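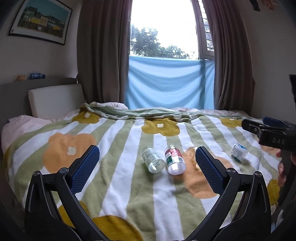

Morin Prilthorpe

Small bottles: what to keep and what to throw out

Most bathroom cabinets hold more small plastic bottles than anyone needs. They come back from hotels, out of gift sets and from the chemist, and they get pushed to the back. I go through ours twice a year, in March and again in June before we go away.

Take everything out and put it on a towel. Wipe the shelf with warm water and a drop of washing-up liquid, then dry it before anything goes back.

Check the dates. Many toiletries have an open jar symbol with a number and the letter M, for months after opening. If you can't remember opening it, it has been too long. Eye drops usually have a much shorter life once opened, so read the leaflet. Old medicines go back to the pharmacy, never down the sink.

Bottles worth keeping for travel have a wide neck and a cap that closes tightly. Wash them like this:

Soak in hot soapy water for 10 minutes.
Add a teaspoon of uncooked rice and a little water, put the cap on and shake.
Rinse until the water runs clear.
Stand upside down on a rack overnight with the cap off.

Labels come away more easily after the soak. Rub any glue left behind with cooking oil, leave it a while, then wash again.

Don't reuse anything that held medicine, nail varnish remover or bleach. Don't put shampoo in a bottle that still has its old label on. Write the contents on masking tape and cover it with clear tape so it doesn't smudge.

Fill to just below the shoulder. Squeeze out a little air before closing if you are flying.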